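I caught Inese Grigaitė between two test runs at Voltance, and she had a coffee in one hand and a finger cover in the other. I wanted to hear about the night their Sitompul arm kept squeezing after it was told to let go.

"It was grip number 153," she told me. "A perfectly dull grip! The open command went out, the log said open, and the fingers stayed shut." The motor pulled for 31 seconds before Leif Solheim hit the stop button – he'd been eating a sandwich across the room.
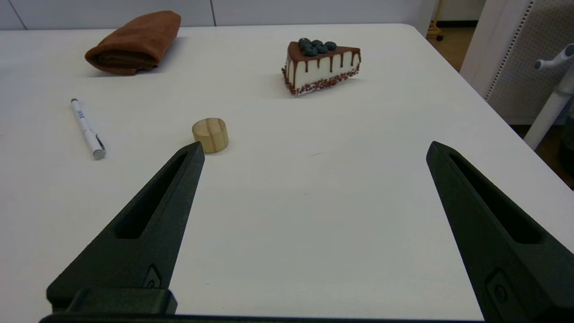 *The gripper at the table, with the wooden cylinder just past the left fingertip.*

So what went wrong? A loose position sensor, she says. The software believed the fingers were already apart, so it had no reason to move them. "We trusted one number. That was dumb of us, and I signed off on it."

Nothing broke except a fingertip, and nobody was hurt. Still, she stopped all runs for three days (Leif wanted one) while they added a second check on motor current. If the two readings disagree now, the power drops.

They've done 300 grips with the new setup. I asked if she's relaxed about it yet. "No," she laughed. "I stand closer to the button – and Leif eats his lunch in the kitchen."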